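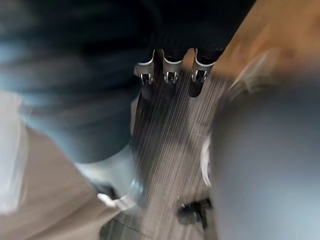 Pormenor desfocado, em tons de cinzento e azul-escuro.

Bastões de caminhada Pridirel Rivton (par)

Preço: 899 coroas
Peso do par: 337 g, sem rosetas

O fabricante chama-lhes «os últimos bastões que vai comprar». Já ouvimos o mesmo de outros modelos e continuamos a vender bastões todos os anos, por isso convém ler o resto antes de encomendar.

São bastões dobráveis em carbono, com punho de espuma e fita de pulso ajustável. O peso anunciado está certo, desde que se pese o par como a Pridirel o pesa: sem rosetas e sem as proteções de borracha. Com tudo montado, ficam mais pesados, embora continuem leves para uma subida longa com mochila pequena.

O Mahmoud Belhaj levou-os durante seis dias no trilho de Duangkaew, que tem muita raiz, muita lama e um troço final de pedra solta. Gostou deles a subir. A descer foi menos simpático: o fecho inferior cedeu duas vezes e teve de ser reapertado com uma moeda. A marca diz que o fecho «não requer manutenção». Nós aconselhamos a verificá-lo a cada paragem.

Quanto ao sistema antivibração, não notámos diferença. Pode ser que alguém com os pulsos mais sensíveis note, mas não pagaríamos mais por isso.

O comprimento regula-se apenas na secção de cima. Quem tem mais de 1,90 m deve experimentar primeiro, sobretudo se costuma alongar os bastões nas descidas. Dobrados, cabem numa mochila de 30 litros – de lado, e com alguma paciência.

Não os recomendamos para neve funda nem para montar abrigos. O carbono aguenta bem a carga ao longo do bastão e muito mal uma pancada lateral numa rocha. Para quem cai com frequência, o alumínio continua a ser melhor compra, por muito que o catálogo insista no contrário.

Incluído: rosetas de trilho, proteções de borracha, saco de transporte. As rosetas de neve vendem-se à parte.

Garantia: 5 anos contra defeitos de fabrico. Bastões partidos por queda ficam de fora, ou seja, quase todos os que nos chegam ao balcão.

Prazo de entrega: cerca de 6 dias úteis.

© Pratbridge Montanha | Contactos | Trocas e devoluções | Voltar ao topo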